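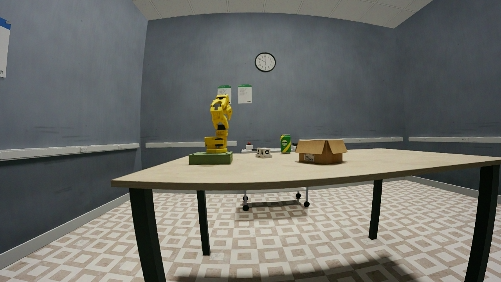 The Tulstead bench in the Drelside simulator, with the yellow arm on its green block, a drink can and an open carton.

Potero releases Tulstead 9, motion planning software for small workcells

POTERO, January — Potero today released Tulstead 9, a new version of its planning and control software for table-mounted robot arms. The release is available to all licence holders and includes the Drelside simulator at no extra charge.

The main change is in the grasp planner. In earlier versions, the arm path and the finger approach were calculated separately, and the user had to join them by hand. Tulstead 9 calculates both in one step and checks the result against every object on the table, including open carton flaps.

"Our customers told us that the last few centimetres took most of their programming time," said Lingyun Yu, head of planning software at Potero. "We have listened to this, and we rewrote that part from the beginning."

Before the release, the planner was tested on 2427 simulated grasping tasks. Of these, 1569 used small blocks placed close to a neighbouring object, a situation which many users reported as difficult.

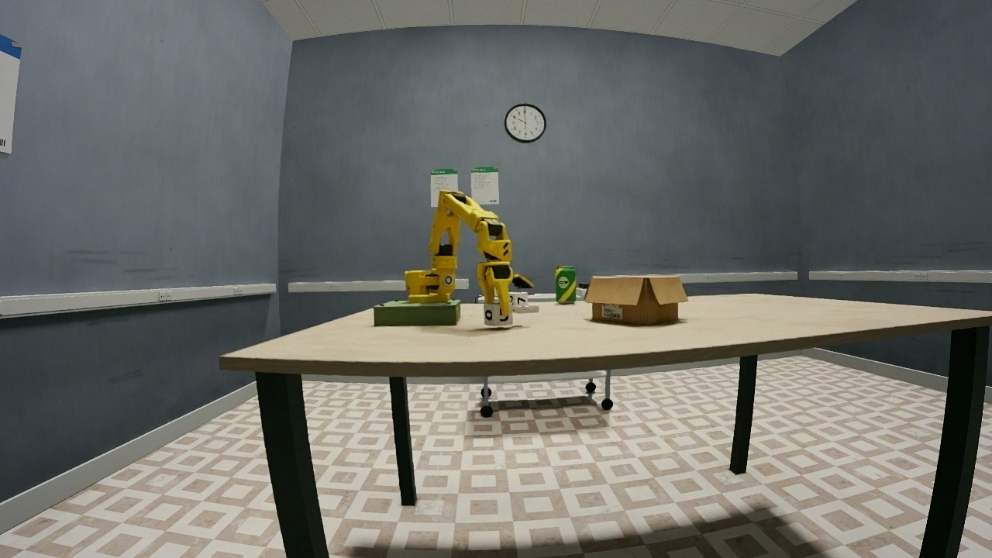 What is new in version 9

Combined arm and finger planning, with one collision check for both.

Replanning when an object is moved during a task. The time limit is set by the user, up to 60 seconds.

A scene editor in Drelside, where walls, tables and carts can be changed without writing code.

Log files in plain text — a request from many integrators.

Availability

Tulstead 9 can be downloaded from the customer portal. Projects made in version 8 will open without conversion, but custom gripper models must be saved again. Training in English and French is offered through our partner Amarasinghe.

Media contact: Marius Zamfir, Potero communications office
Technical questions: Tianyou Cui, Tulstead support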